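The statement ran to 2 pages, and the sergeant read the first one twice.

"You chased him," she said.

"I walked after him," the clerk said. "Quickly."

"From the register to the door."

"To the pumps."

She wrote down pumps. The Fenley Road gas station had 6 of them, and by his account the man had run past every one with a carton of cigarettes under his coat and the night's deposit in his hand. The deposit was $1,000. She had worked burglary long enough to distrust a number that round.

"Even money?" she asked.

"It was a good night."

"It was a Wednesday."

He shrugged. He had a bandage over one eyebrow, put on neatly, the way you would do it in front of a mirror with plenty of time. The man had swung at him, he said, and then gone off toward Skakudside on foot. No car. No hat either, though on the phone there had been a hat.

The date at the top of the form was 1st September. She noticed because he had filled it in himself, before anyone asked, in the same careful hand he used for the deposit slips. She had those too. The owner had sent them over in a shoebox, every slip going back to March, and seemed to think that settled the matter in the clerk's favor.

"The owner says you're like a son to him," she said.

"He's been good to me."

"He says that about the last clerk, too."

The clerk touched the bandage and looked past her at the vending machine. Somebody down the hall was laughing at something on the radio. She let it go on a while. People would tell you all kinds of things to cover up a laugh from another room.

"Can I go?" he said.

"Sure – when you tell me about the hat."

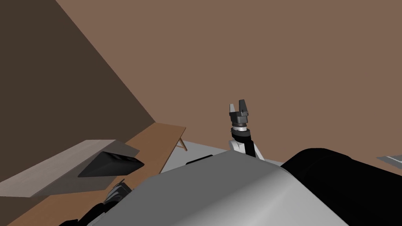

He thought about it longer than a hat deserved.

"It was blue," he said finally, and she turned to the second page.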